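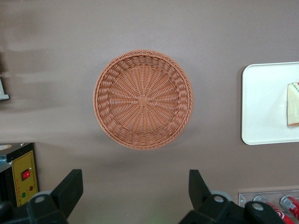
PRILLSTEAD, April 2022 - The round basket in terracotta has been added to the tableware list for the Prillstead kitchen and the Gwynne Street tea room. It replaces the flat-sided bread baskets bought through Skallmont, which will be withdrawn as they wear out.

The weave is the usual one for a round base. Spokes run out from a small square crossing at the centre, and the rows are worked over and under them in rings. The wall slopes outward and finishes in a thick braided rim. The rim is the part to check at each stocktake. On the old pattern it was the first section to open up, generally at the join, and once a strand lifts it catches on sleeves and cloths.

Use is limited to dry goods: rolls, scones, wrapped biscuits, whole fruit. Line the basket with a folded napkin for anything that sheds crumbs. Cut cake does not go in a basket, lined or unlined. Slices stay on the white rectangular trays, which have a raised rim and can be wiped flat. Cream and jam work into a woven base and are slow to get out.

Loading is set at eight rolls or the equivalent. More will fit, but the top layer sits above the rim and slides when the basket is passed. For a table of 18, put out two baskets and refill from the kitchen.

Cleaning:
Shake out over the bin, then brush the base from the centre outward with the soft brush, following the spokes. A brush worked across the spokes pushes crumbs under the strands.
Wipe with a damp cloth and a little detergent. Water should be no hotter than 40 degrees.
Dry upside down on a rack. Do not use the dishwasher, and do not dry on top of the toaster, kettle or any other appliance that gives off heat.

Baskets may be nested for storage, up to nine in a stack, with a sheet of paper between each. Taller stacks put weight on the bottom wall and it splays. The January stocktake found several of the old baskets out of round for this reason, and they no longer sat level.

The colour was chosen to match the existing napkins. Tekeo also lists a natural finish in the same size - this has not been ordered, as it is hard to tell apart from the baskets now being withdrawn.

Shelf labels in the dry store have been changed. Requests for extra baskets go on the ordinary tableware form, under serving items.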